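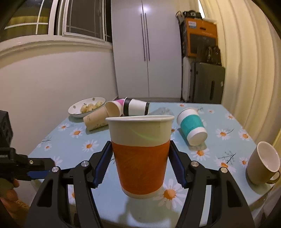 Why would anyone wash a mug when the paper ones are right there? A listener asked me that at the Nistthorpe talk, from the second row, with a cup in each hand. I've opened with the question ever since.

Print this page | E-mail this page
2 min read

Speaker notes: The Table Afterward
Kotora evening talks, Studside room, Saturday

OPENING (stand left of the screen, the floor squeaks on the right)

Let the question hang a moment. Somebody will laugh. Then say I don't have a good answer, and that I've been paid in sandwiches to spend the evening not having one.

Show of hands: who has put a paper cup down at a party, turned around, and taken a new one? Keep my own hand up. Who has then found the first one? Hands go down, mine included.

My position, for what it's worth: a paper cup has no home. A mug has a hook or a shelf or a place at the back of the cupboard behind the gravy boat. It expects to be taken back there. The paper cup came out of a sleeve and can't go back in, at least not with coffee in it, so it stays where you left it until somebody gets tired of looking at it.

THE MIXED SET

Go slowly here, people recognize themselves.

Black bands, a teal one, a pink rim, a tan, orange. No person has ever sat down and chosen that set. It's what you get when you finish off the ends of other packs — the birthday, the office thing, the year we were going to have people over more. I used to apologize for mine. Now I say it helps guests tell their cups apart, and guests are kind enough to pretend it does.

Mention the Charbonneau box. I bought 1,000 plain white cups from them because the price per cup was so good, and 400 are still in my hall closet. I have moved the vacuum cleaner out to make room. (Pause. This usually gets the biggest laugh, and I'd like it noted that the vacuum is now in the bedroom.)

ON FALLING OVER

A full cup stands up straight. An empty one goes over if you walk past it with a coat on. After that everyone treats it as trash, and it still doesn't get thrown out. Ask the room why. Take a couple of answers, no more, or we'll be here until 21 other people have told us about their in-laws. 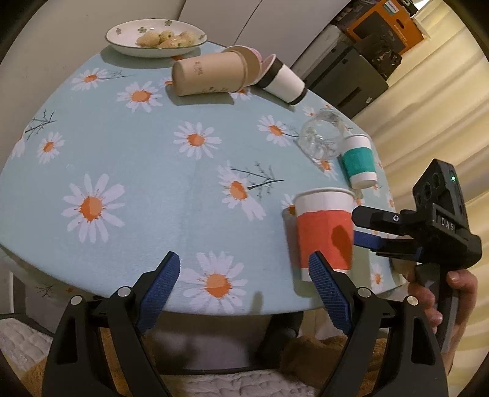
Cups and a bowl of fruit on the daisy cloth.

Now the order of clearing.

1. Standing cups first. They may have something in them, and a tablecloth with daisies on it is still a tablecloth.
2. Then the ones on their sides. Stack them by size and forget the colors. I have sorted by color and it took most of a radio play.
3. Glass goes to the sink by itself, in its own trip. Don't carry it on top of the paper stack. I know it fits.
4. The bowl stays. Fruit makes a cleared table look intended.
5. Cloth last, shaken outside, downwind of the neighbors.

If short on time, cut number 2 and go straight to the sink.

THE MUG, AGAIN

Come back to the question from the start. I do use a mug now, when I remember. It has to be washed, which I resent, but I always know which one it is and I've never had to move an appliance for it.

QUESTIONS

They'll ask about recycling. The rules are different from town to town, so send them to whoever collects theirs. Don't guess. I guessed in Nistthorpe and got a letter.

Studside wants the room back by nine. Help fold the chairs, and check the windowsills for cups on the way out.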